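Astevgate Robotics Club — Guides for Members
How to Teach the Two-Arm Setup to Pack a Bin

This guide is for students who finished the safety lesson and want to prepare the laundry task for the Warlow competition in April. You need one free afternoon and a partner. Please read all the steps before you switch on anything.

Step 1. Prepare the table
Put the bin between the two arms, where both grippers can reach it. Lay the clothes on the right side. Use soft shirts without big buttons, because buttons catch in the fingers. Check that the cables can move freely when each arm goes to its farthest point.

Step 2. Set the speed
Open the Claritz panel and set the speed to 40 percent for both arms. New members often want to go faster — please wait until you have a full set of good runs.

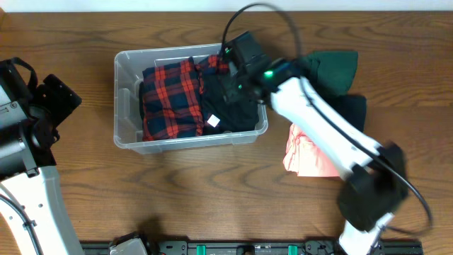 Step 3. Record the runs
One person guides the arms, the other watches the table and keeps a hand near the stop button. Lower the gripper slowly, close it on the cloth, and lift a little before you move to the side. If the shirt slips, do not correct it by hand. Stop the run, mark it as failed, and start again. We ask each team for 11 good runs.

Step 4. Change the start position
After every 2 runs, move the bin a little or turn it. If it always stays in the same place, the program learns only this place. Our team made this mistake last year and lost a whole week.

Step 5. Save your work
Copy the files to the Lloyd folder on the club computer and write the name of your team in the log. Park both arms before you switch off the power. The room closes at 6 in the evening.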